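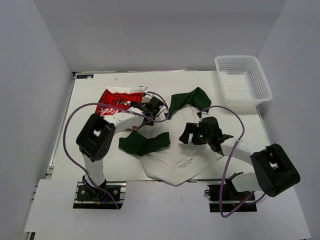 Folding at home: notes for the evening talk
Pettigrew Room, Corkurville library
Speaker: Glenys Marsden. Introduction by Gwendolyn Kapoor.

Start on time, 7 p.m. Gwendolyn does the welcome and the fire exits. Wait until she has sat down.

Opening

Say who I am. I ran the laundry at the Prellport sports center for 8 years. Team shirts, mostly, plus towels. On a tournament weekend we did 300 pieces. I folded every one by hand and I was slow at it for the first year.

Ask: who has a basket of clean clothes at home right now that has been there since yesterday? Hands up. Put my own hand up.

The talk is about that basket. Washing is the easy part, the machine does it. What stays undone is the pile at the end.

Part 1. The surface

Most people fold on the bed. A bed is soft and low, and the cover moves with the shirt. Use a table or a counter, cleared all the way, wiped and dried.

Light colors for the surface if you have a choice. Dark lint shows up and you can brush it off before it gets onto a white shirt.

Height: the top should be near your hip bone. If your back hurts after ten shirts, the table is too low. Put it on blocks or stand at the kitchen counter.

Basket goes at a back corner of the table. On the floor you bend for every piece. In front of you it takes the space you need. I like the plastic mesh kind. They weigh very little and air gets through the sides.

Part 2. Finding the shirt

Slow down here. This is where people rush.

A shirt comes out of the dryer twisted. One sleeve is inside out, the hem is wrapped around the neck. Don't start folding yet. Find two points you are sure of. I use the shoulder seams.

Contrast trim helps a lot. A white shirt with a green collar or green cuffs tells you where you are, even in a heap. If you see green in two places, pull those two places apart gently and look at what you've got. Might be collar and cuff, might be two cuffs. Plain white undershirts are harder. Feel for the label.

Demo: take the twisted shirt from the bag. Hold it up by the shoulders, one shake, lay it face down. Do it again with the long-sleeved one.

(Bring the spare shirt. Last time I had only one and it was flat after the first go.)

Part 3. The fold

Face down, collar away from you. Smooth from the middle out with flat hands.
Right side in to the middle, sleeve back on itself.
Left side the same.
Hem up to the middle, then again to the collar.
Turn it over.

Do it once at normal speed without talking. Then once slowly, with the words. Then ask for two people to come up and try. Give them the easy shirts.

Someone will ask about folding boards. I have used the Sketach one. It's fine for a stack of the same size. With a mixed family load I find it slows me down, but try it if you like a gadget.

Part 4. White shirts with colored trim

Short section, always gets questions.

Wash cold the first few times. Dark green and red are the ones I'd watch. Take the shirt out as soon as the cycle ends. A damp shirt folded over on its own trim can pick up a mark, and I have lost good shirts that way. Test for bleeding with a wet white cloth pressed on the trim for a minute.

No chlorine bleach on these, even when the white part is dingy. The trim goes before the stain does.

When you fold, check that the trim is dry all the way through. Cuffs and collars are thicker and dry last.

Part 5. Questions

Likely ones: fitted sheets (say that's a separate evening in March), wrinkles, kids' clothes, how to get teenagers to do it. For the last one I have no answer. Ask the room.

If it goes quiet, ask how people sort socks.

Handouts are by the door, 145 printed. Leave the extras with Gwendolyn for the front desk. Shirts back in the bag, wipe the table, room locked by 8:30.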